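Section 4: What We Asked For and What It Cost

The original equipment list was written in March, by three of us, in one evening, with pizza. It included a second arm cell, a spare battery pack for the Plosow base, and a line that just said "misc. sensors." The department gave us $1,000 and asked what "misc." stood for.

We rewrote the list. The Plosow base was already in the lab and so were the grippers, which left the mock store as the main expense. Sokance quoted new shelving at a price that would have eaten the whole grant and started on next year's. We bought used units from Urholm instead, which arrived with most of their hardware and a set of instructions for a different shelf. Lighting came next. Groceries were budgeted last, and we are still a little surprised that soda needed its own line in an engineering spreadsheet.

The task itself is simple to state. The robot picks bottles off a shelf and puts them in a shopping basket on the floor. Every part of that sentence costs money. Bottles get dented and have to be replaced. Finger pads wear. The basket was the cheapest thing we bought and has needed nothing since. 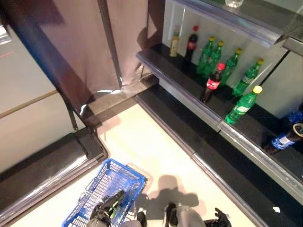
Bright, reading our first draft, objected that we had budgeted for a store and forgotten to budget for running one. Where was the line for pads, the line for restocking, the line for the week when the gripper is out for repair and the rest of the team sits there being paid in course credit? The comment was longer than the section it was about.

We had no good answer, so we added a table. Consumables now get $81 a month, a figure we reached by adding up receipts and then arguing about which of them were lunch. We also moved 2 sets of finger pads from "nice to have" to "buy before anything else."

For next year we are requesting another $1,000. The second arm cell is off the list. "Misc. sensors" is now one depth camera, with a part number, and a paragraph on what it is for. The battery pack is still there, and we intend to keep asking.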